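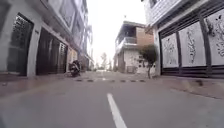 Category: Outdoor units > Delivery and errands > Open tickets

Ticket 243: Cart stops dead at speed bump studs, won't finish trash run
Status: waiting on customer
Unit: Nonda errand cart, Soltix drive board, firmware as shipped

Opening post

Hi all. I run a small repair shop on a narrow street in Widthorpe, and I bought the Nonda cart in March for two jobs: taking the trash down to the bins at the far end, and bringing parts back from the Poirier counter around the corner. Both are chores I do every single day and hate every single day, so I was pretty excited when the box showed up!

The trouble is the speed bump. Ours is the kind made of a row of rubber studs, curb to curb, with gaps between them. The cart rolls out of the shop fine, goes down the street fine, gets to the studs and stops. Then it beeps, waits 30 seconds, backs up a little and tries again from the exact same spot. After the third go it gives me error 40 on the app ("path blocked") and sits there until I walk out and get it. By then I might as well have carried the trash.

What I've tried so far:

- Restarted the cart and the app. No change.
- Cleaned the front sensor with the cloth that came with it. No change.
- Raised "obstacle height" from low to medium. It got its front wheels onto the studs once, then gave up and rolled back.
- Took out the load. Same thing empty, so I don't think it's weight.
- Drew a new route on the sidewalk. It slopes toward the road, and the cart drifts to the curb and quits with a tilt warning. I didn't push my luck with that one.

Logs are attached from the last two runs. Both were early morning, before much is moving out there.

Update 1

Thanks for the quick reply. You asked if the stop happens at the same distance every time. Yes, pretty much to the inch. I put a strip of tape down where the front wheels end up and it keeps landing on it.

You also asked if it could be shadows or glare. I ran it once under a gray sky with no sun at all and again in the late afternoon with the sun low. It stopped on the tape both times. So I'm leaning toward it really seeing the studs and deciding they're a wall.

Update 2

Okay, some progress. I did the "teach" procedure, where you drive it by hand over the thing it's scared of. With me on the remote it goes over the bump with no drama at all, a bit of a rattle and that's it. So the motors can do it! I did that four times like the guide says, saved the route, sent it off on its own and stood in the doorway like a nervous parent.

It went over. I may have cheered.

On the way back it stopped on the other side. Error 40 again. I guess it only learned the bump in one direction? If that's how teaching works, please put it in the guide, because I would never have guessed.

Update 3

Taught it the return trip. It now crosses both ways if the street is clear. If anything is parked near the bump on the side it likes, it swings wide to pass, meets the studs at an angle, and we're back to beeping. Motorcycles get left along here a lot, so that's going to come up. Is there a setting to make it line up straight before it crosses? I went through every menu and couldn't find one.

One more thing, for whoever reads these. My counter after all this testing says 4000 meters, and the cart has done maybe a week's worth of real chores in that time. My brother-in-law asked me if robots can take out the trash yet and I told him mine can take it out on a quiet morning with me watching. I like the thing, I'm keeping it, and the parts run to Poirier (no bump that way) has been great from the start. I'd just like to stop hovering.

Support note

Customer confirmed one-way teaching. Please send logs from one angled crossing and tell us which wheel set is fitted, narrow or wide. There's no straighten-before-crossing setting in the shipped firmware. We've passed the request to the Soltix board team. For now, try adding a waypoint before the bump and another after it, both in the middle of the lane.

Update 4

Wide wheels. Waypoints are in, and I'll send the angled logs the next time a bike is in the way.

Related tickets
- Cart won't climb garage ramp with full bin
- Tilt warning on sloped sidewalk
- Error 40 after leaves on driveway
- Teaching mode forgets route after battery swap

Contact support | © Nonda Owners Help Desk | Back to top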